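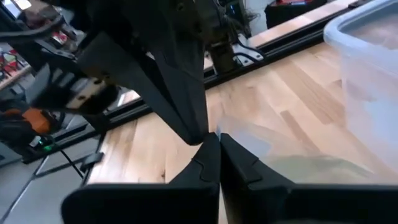 会议纪要 第8号 第1页

Gokel项目 双臂工位停机失灵事件复盘会
地点:Disilthorpe二楼会议室(投影仪仍然偏绿,请各位自行在脑中校色)
时间:下午两点开始,预计四点结束,实际结束时间见末尾
出席:现场操作、控制软件、机械、安全、采购各一位,主持一位,记录一位。Okoth以电话方式参加,前半段只听得到键盘声。
缺席:设施组。议题五与设施组关系最大。

一、上次纪要的确认

上次纪要无异议通过。机械方面提出,上次纪要写“线缆已整理”,希望改为“线缆已看过”。主持询问两者有何区别,机械方面答,区别在本次会议的议题四。同意修改。

上次遗留的“给急停按钮贴标签”一项已完成。标签贴得端正,字也清楚。按钮按下去之后发生的事,由以下各项讨论。

二、事件经过

由现场操作口述,控制软件对照日志补充。双方有出入之处分别记录,暂不裁决。

当天下午做的是Gokel的常规动作:一臂按住透明翻盖盒,另一臂把塑料袋放进去,再合盖。袋子软,又半透明,视觉一向不太喜欢它。前几轮都顺利,操作员的原话是“顺利得让人想去倒杯水”。经确认,操作员没有去倒水。

随后一轮里,左臂夹住了袋口,抬起时袋子没有完全离开台面。右臂按计划往中间走,准备接手。操作员看见两只夹爪越靠越近,判断不对,按下停止按钮。左臂停了。右臂没有停。

右臂继续走完了它手里剩余的那段轨迹,夹爪指尖碰到左臂的夹爪,推着它偏了一点,走到轨迹终点,然后才停,姿态十分从容。控制软件方面指出,从日志看,右臂认为自己“正常完成任务”,并为此上报了一条成功记录。这条成功记录已经计入当天的统计。安全方面要求剔除,控制软件方面同意剔除,同时表示统计表的格式里没有“成功但不该成功”这一栏。

操作员在右臂停下之后切断了总电源。两条臂同时失去力矩,慢慢垂到台面上。台面是木条拼的,添了一处小压痕,机械方面说以后找位置倒是方便了,安全方面请记录不要写这句。记录已经写了。

没有人受伤。当时操作员的手在框外,这一点由操作员本人和旁边一位同事分别确认。安全方面说,这是整件事里唯一按程序执行的部分,应予肯定。

三、时间线与日志

控制软件方面把日志投到墙上。字是绿的,大家凑近看。

停止信号从按钮发出后,左臂控制器正常响应,停止时间在规定的100毫秒以内。右臂控制器从信号发出到真正静止,用了3460毫秒。会场安静了一会儿。安全方面请控制软件方面把小数点的位置再看一遍。控制软件方面看了,没有小数点。

原因初步查明如下。两条臂的停止信号走的是两条路:左臂的停止线直接接在控制器的硬件输入上;右臂的同一个输入口在一次换件之后一直空着,停止信号改由Vurnine调度程序通过网络转发。程序收到之后,把它当作一条普通指令放进右臂的队列,排在尚未执行完的轨迹后面。于是右臂先把活干完,再停下来。

主持问,停止指令为什么要排队。控制软件方面答,Vurnine里所有指令都排队,这在手册上列为优点,叫“有序”。主持请记录把“有序”两个字写上。

安全方面问,换件之后的验收是怎么过的。控制软件方面答,验收时逐臂按了停止,两条臂都停了。安全方面追问,验收时右臂在不在动。控制软件方面翻了记录,答,不在动。

安全方面请记录把上面两句原样保留,并建议今后凡是验收停机功能,被验收的对象应当处于需要被停的状态。此建议无人反对。现场操作补充说,以前有一次火警演练也是大家都站在楼外的时候开始的。主持请大家回到议题。

现场操作与日志有一处不一致。操作员记得按了一次按钮,日志里有两次。控制软件方面认为第二次可能是按钮回弹造成的抖动,操作员认为也可能是自己按了两次而只记得一次,毕竟当时注意力在别处。双方都很客气,决定拆按钮检查触点,结果下次会议报告。

关于网络本身:现场小交换机的端口状态在事发时段没有异常,丢包没有,延迟也没有。也就是说信号一路畅通地到达,然后安安静静地排队。控制软件方面表示,查到这里的时候本来很希望是网络的问题。

四、机械与线缆

机械方面报告检查情况。

夹爪:两条臂的夹爪都拆下看过。左臂夹爪一侧指尖有擦痕,合拢之后间隙偏大,尚在可用范围,但夹塑料袋会漏。袋子恰好是这个项目的主要内容,因此换掉。右臂夹爪外观良好。机械方面评论说,撞人的一方通常外观良好。

关节:左臂腕部的舵机在被推偏时吃了一下力,手动转动时有一处轻微的顿挫。供应商的说法是“可以继续观察”。机械方面的理解是供应商没有现货。采购方面确认这个理解是正确的。

框架:铝型材框架没有移位,夹在木台面上的小固定件逐个重新拧过。其中有一个本来就是松的,与本次事件无关,和上一次事件也无关,属于它自己的事件。

线缆:上次纪要所称“已看过”的线缆,这次又看了。两臂下方的黑线仍然成圈垂着,臂伸到工位中间时线圈会跟着甩。本次没有发生缠绕,机械方面认为靠的是运气,不宜写进操作规程。方案是沿臂加走线夹,腕部留一段余量,其余收到底座后面。现场操作提醒,收得太紧时腕部转不到头,程序会报一个与线缆毫无关系的错误,上一次为此重新标定了相机,标定了一个下午,相机没有问题。

会议同意:先装走线夹,在低速下把两臂的全部工作姿态走一遍,由机械和现场操作一起在场看。只有机械在场时,线总是够长;只有操作在场时,线总是不够长。

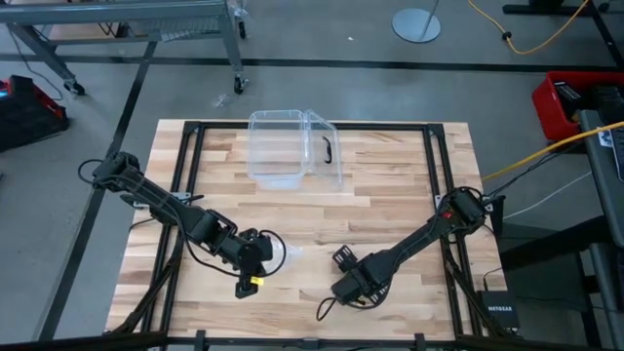 Okoth在这时第一次开口,说自己一直在听,刚才没有说话是因为静音键卡住了,并说关于排队这件事需要说明几句。按Okoth的说法,Vurnine从来没有声称自己的停止指令可以用作安全停机,手册附录里写得很明白,网络停止仅供“便利性暂停”,安全停机应当由硬件回路实现。

主持问附录第几页。Okoth说在附录的脚注里。

安全方面表示接受这个说法,并且认为这个说法在技术上完全正确。安全方面同时指出,界面上这个功能对应的图标是一个红色的八角形,中间写着“停”。一般人看到红色八角形,不会先想到便利性。

Okoth说图标是按客户意见改的,早先是灰色方块,客户反映找不到。会议询问是哪个客户。Okoth查了一下,说是Disilthorpe,也就是我们。

此处讨论中断了一小会儿。

恢复讨论后,Okoth提出可以在下一个版本中让停止指令插队到队首,并清空后面的轨迹。控制软件方面询问,清空之后臂是保持当前姿态还是失去力矩。Okoth说目前的实现是失去力矩。机械方面说,那么夹着东西的那条臂会把东西连同自己一起放到桌上。Okoth说可以做成选项。现场操作请求不要做成选项,选项已经够多了,眼下的设置页要往下滑三屏,最要紧的一项在第三屏的折叠菜单里,默认折叠。

经过讨论,就软件部分形成以下意见:

网络停止插队可以做,作为附加措施,不作为安全停机的依据。停止之后默认保持姿态。图标改色,改成什么颜色由Okoth提方案,红色除外。文字由“停”改为“暂停”。现场操作希望字大一点。

Okoth还提到,右臂上报的“正常完成任务”在逻辑上没有错误,任务确实完成了。安全方面请Okoth把这句话书面发过来,准备用在新员工培训里。Okoth问是正面例子还是反面例子。安全方面说看上课那天的心情。

五、硬件停机回路

本议题由安全方面提出,原计划十分钟,是全会时间最长的一项,接近会议时间的一半。

安全方面要求恢复右臂控制器的硬件停止输入,并把两臂接到同一个停止回路上,任一按钮按下,两臂同时停。会上没有人反对恢复。分歧在由谁来接、什么时候接、接完之前工位能不能用。

关于由谁来接。控制软件方面认为这是接线,属于机械。机械方面认为这是信号,属于控制软件。采购方面说自己只管买线。主持查了职责分工表,表上这一项写的是“设施组配合”。设施组缺席。主持决定由控制软件方面画接线图,机械方面动手,安全方面在场看,设施组配合。设施组怎么配合,由主持会后去问。

关于空着的输入口。机械方面找到了当时的换件记录。旧控制器的插头与新控制器的插座规格不同,当时定了转接件,转接件没有到,为了不耽误进度,先用网络停止“临时代替”。记录上“临时”两个字下面画了线。转接件后来到了,采购方面有签收单,东西在库房架子上,盒子没有拆过。会议对这盒东西没有更多评论。

现场操作问,签收之后为什么没有人通知工位。采购方面说发过邮件,并当场找出了邮件。邮件标题是“到货通知”,正文列了当月全部到货,转接件在倒数第二行,夹在打印纸和一箱扎带之间。收件人包括在座全部。大家各自低头查了手机,都收到了。

由此引出一项临时措施的管理办法。安全方面提议,凡是用“临时代替”方式绕开安全相关部件的,在设备本体上挂牌,牌上写清替代了什么、等的是什么,换回来之前牌不许摘。现场操作担心牌子挂在臂上会进入相机视野,被识别成工件。控制软件方面认真考虑了一下,说会的。改为挂在框架外侧。

关于接好之前工位能不能用。现场操作希望可以低速使用,理由是Gokel的节点已经定了,停一天后面就要挤一天。安全方面的第一反应是不行,第二反应也是不行。机械方面折中,提出单臂运行:右臂断电并机械锁住,只用左臂做取放练习,速度限制在额定值的30%。安全方面想了一会儿,同意,附带两个条件:左臂的硬件停止每天开工前要在运动中实测;右臂的电源插头拔下来之后,交给安全方面保管。

机械方面指出,插头连着线,线连着臂,不太好交。

改为给插头套锁盒,钥匙交安全方面保管。

关于按钮的位置。现有按钮固定在台子一侧,操作员站在另一侧时要绕过去。事发当时操作员正好在近的一侧。会议同意在对侧加装一个,与现有按钮串在同一回路中。现场操作询问能不能再加一个脚踏的。机械方面反对,地上已经有线,黄的、白的、黑的都有,再来一个脚踏,踩中哪个很难说。脚踏一项搁置,地面走线列入行动项。

六、工位周边

现场操作顺带提出几件事,都不大,记录如下。

地面胶带:胶带围出来的范围是按旧的臂展划的。换件之后右臂能伸到更远的地方,安全方面去量过,仍在框架以内,但与胶带的余量缩小了。重新贴。贴之前先把旧的揭干净,上次是直接压着贴的,结果有一段两条线并排,进线与否取决于站的人认哪一条。

杂物:碎塑料袋会掉到地上。袋子掉下去之后一直没有人认领,每个人都以为它是别人的实验材料。今后凡在地上的一律视为垃圾。控制软件方面请求豁免自己的外套,未获豁免。

台面物品:不在当轮动作里的盒子和收纳箱,开工前移出臂的活动范围。有意见认为,有干扰物在旁边,动作才练得真实。安全方面说,真实可以等停机回路恢复之后再追求。

灯:设备指示灯的颜色含义各不相同。有的绿色表示正常,有的绿色表示通电,有的蓝色据说只是好看。现场操作希望有一张对照表。控制软件方面说可以做,做之前需要先弄清楚蓝色是什么意思。
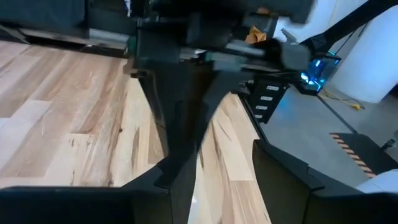 附图三 夹爪作业近景,后方地面可见橙黑斜纹胶带

七、恢复双臂运行的条件

会议同意,以下各条全部满足之前,右臂不得上电,调试也不例外。控制软件方面询问“只上电不动”算不算。算。

硬件停止回路接通,接线图由安全方面签字。图上要画出实际的线,不接受“同左臂”三个字加一个箭头。

两臂在运动中实测停机,空载和夹物各做若干轮,双臂的停止时间都在100毫秒以内。每轮从不同的按钮触发,新加的那个不能只测一轮就算数。测试时的轨迹由现场操作指定,要包括两只夹爪在工位中间靠近的那一段。控制软件方面希望从不那么近的开始。同意从不那么近的开始。

左臂夹爪更换完毕并重新标定。腕部舵机若顿挫加重,不等供应商“继续观察”的结论,直接换。采购方面提醒没有现货。那就等。

Vurnine中增加两臂最小间距检查,间距不足时双臂都不得继续靠近。控制软件方面说明,这个检查原来是有的,开着的时候两臂没法在同一个盒子上干活,后来关了。现场操作问是谁关的。配置的修改记录上只写着“管理员”。管理员账户的密码写在显示器下沿的便签上,所以从严格意义上讲,每个走进这间屋子的人都有可能。密码今日更换。便签今日撕掉。

间距的数值由控制软件和现场操作一起试出来,既不至于干不了活,也不至于再开一次这样的会。

八、如何上报

事件按“设备碰撞,无人员伤害,停机功能部分失效”上报。控制软件方面建议把“部分失效”写成“延迟响应”。安全方面说,照这个写法,迟到三个小时的人也可以叫延迟出席。维持“部分失效”。

当天的统计剔除事发那一轮。剔除之后成功率略有下降,Gokel周报里照实写。主持预计会有人来问下降的原因,请大家统一回答“见纪要”,不要各自发挥。上次各自发挥之后,外面流传的版本里两条臂是打了一架。

操作员的处置得当,记入报告。操作员提出希望报告里不要写那句倒水的话。报告里不写。纪要里已经写了,参见议题二。

九、行动项

画右臂停止回路接线图:控制软件。下次会议之前。
转接件出库、拆盒、核对规格:采购与机械。今天。若规格不对,今天就说,不要群发月度汇总。
接线并加装对侧按钮:机械,安全在场,设施组配合。
询问设施组怎么配合:主持。
拆检现有按钮触点:机械。
右臂断电、锁定、插头加锁盒:机械。散会后立即办,钥匙交安全。
走线夹安装,地面线缆归到一侧并加盖线槽:机械与现场操作。
更换左臂夹爪:机械。旧夹爪留存,不要扔进备件箱,上次有人又从备件箱里把它装了回去。
网络停止插队与保持姿态的修改方案:Okoth。附图标颜色。脚注移到正文。
最小间距检查重新启用并试参数:控制软件与现场操作。
临时替代挂牌的样式:安全。字不超过一张牌能写下的量。
重新贴地面胶带,旧的先揭:现场操作。
指示灯对照表:控制软件。蓝色一栏可先空着。
更换管理员密码:控制软件。新密码不贴在任何地方,包括键盘背面。

十、其他

现场操作问,单臂运行期间数据要不要照常存。要存,单独建目录,目录名写明是单臂。控制软件方面说会用“single_new”。会议请控制软件方面换一个不带new的名字,服务器上已有的new都很旧了。

采购方面问,下次到货通知除了邮件还要发到哪里。讨论后定为:安全相关的部件到货,采购直接走到工位说一声。从库房到工位走路用不了多久,采购方面表示愿意承担。

Okoth问本次纪要会不会外发。主持说会发给Okoth。Okoth说那静音键的事可否不写。静音键的事与停机无关,主持认为可以不写,但记录已按顺序誊到此处,改动会影响页码。

安全方面最后提出,今后的复盘会希望安排在事发工位旁边开。多数人赞成,机械方面提醒那边只有两把椅子。下次会议先在原地点开,结束后一起去工位看实测。

会议原定四点结束,超时几乎30分钟,其中等待Okoth解除静音的时间未扣除。

记录:本次会议记录员
核对:安全(已核对议题三、五、七)、控制软件(已核对,对“从容”一词保留意见)
分发:出席各方、设施组、Okoth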